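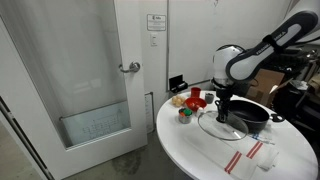
Home | News | Minutes | Plots | Contact

Grurnholm Allotments, February meeting

We kicked off at 7 on Monday, and last month's minutes went through after I fixed my spelling of Virlow (sorry!).
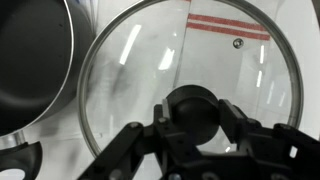 Minutes by Kurtuluş

Water first, as ever. The bill came to £763 and we agreed to pay it. Two plots are free, and there are 9 names waiting, so letters go out this week.
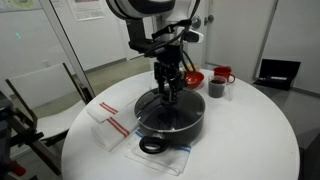
I also said I'd ring Fetent for a price on the new gate.

Contact us | © Grurnholm Allotments | Back to top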